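Slide 6. Planner timing, the dull part

Say first: the Plernum planner was sold to us as collision-free. Ask of what. It checks the arms against each other and the table. Cables aren't in the model.

Logs from Odthorpe, September build: 3186 plans requested, 2514 accepted, 584 timed out. Don't round these up for the room. The remainder has no error code, and I don't trust a planner that fails without saying so.
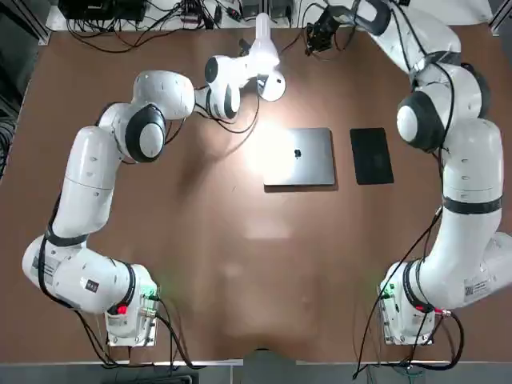
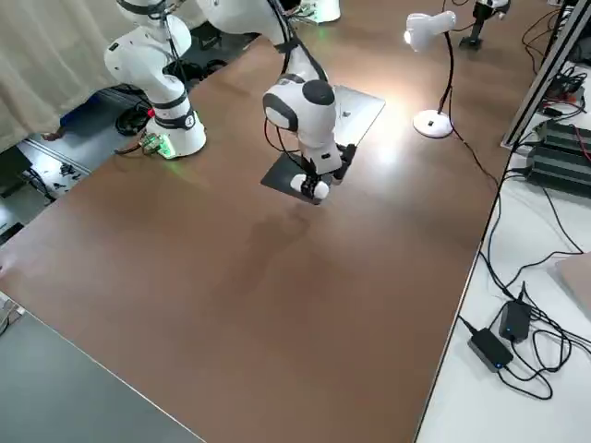

Two arms, flat objects on a brown table. Flat things are hard on the depth estimate, so pause on this.

Stanciu objected at the dry run that a timeout is a safe failure and I was being unfair to count it. Fair enough for the arm, less so for whoever is waiting on it.

Next: the Rarodmont patch. Faster, they say. On which scenes? Leave time for questions.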